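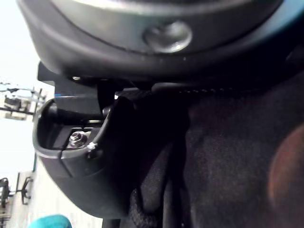
01/02/2024

Quick one before bed. Club ran late again, got home starving, ate cereal over the sink.

Gripper stuff all evening. Iida thinks our grip is slipping because the finger flexes, I think its the nut backing off. We argued, then she marked it with a paint pen and we said fine, run it and see. 100 cycles. Watched the thing open and close til I was cross-eyed. Mark moved. Not a lot but it moved!! Wrote it in the log, page 108, so there.

Need: nylon lock nuts. Threadlocker?? Ask Eluned if we're even allowed it on plastic, I have a feeling it cracks some kinds. She was in a mood about the spreadsheet so I didnt ask tonight.

Code side is worse. Wrist camera feed drops every time the arm folds in close. Could be the cable. Could be my code. Probably my code. Left a print statement in and got 1042 lines of the same warning, very helpful. Iida says reroute the cable first, its cheaper than me rewriting everything at midnight. Ok. True.

4 weeks to Seltesby and the Masileck team already has theirs sorting by color, somebody posted a video. Tried not to watch it. Watched it twice.

Tomorow: lock nuts, cable, charge BOTH batteries, give Eluned my permission slip (its been in my bag since forever). Also chem quiz, havent opened the book. Setting alarm for six. Night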